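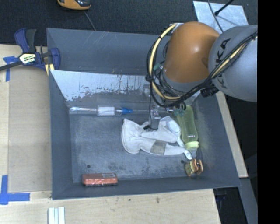
Unit 6: Sorting Mixed Items from a Bin
Handout for Seija Honkanen's section

Read this before the September lab. Bring it with you.

A mixed bin holds items that differ in shape, weight and stiffness. A glove has no fixed shape and can land folded, flat or on its side. A bottle keeps its shape but rolls. Packages fall in between, depending on what is inside.

Terms
Soft item: changes shape when lifted.
Rigid item: keeps its shape.
Mixed load: both kinds in one bin.

Procedure
1. Write down how each item lies before anything is moved.
2. Take items from the top of the pile first.
3. Place each item in the soft or rigid tray.
4. Check the corners and the foot of each sloped wall. Small items end up there.
5. Repeat for 3 loads.

Record sheets go to Adoración Lorente. Use one sheet per load and put your bench number at the top.

Reading: Herrero, pages 143 to the end of the chapter. The section on sloped walls will be on the quiz.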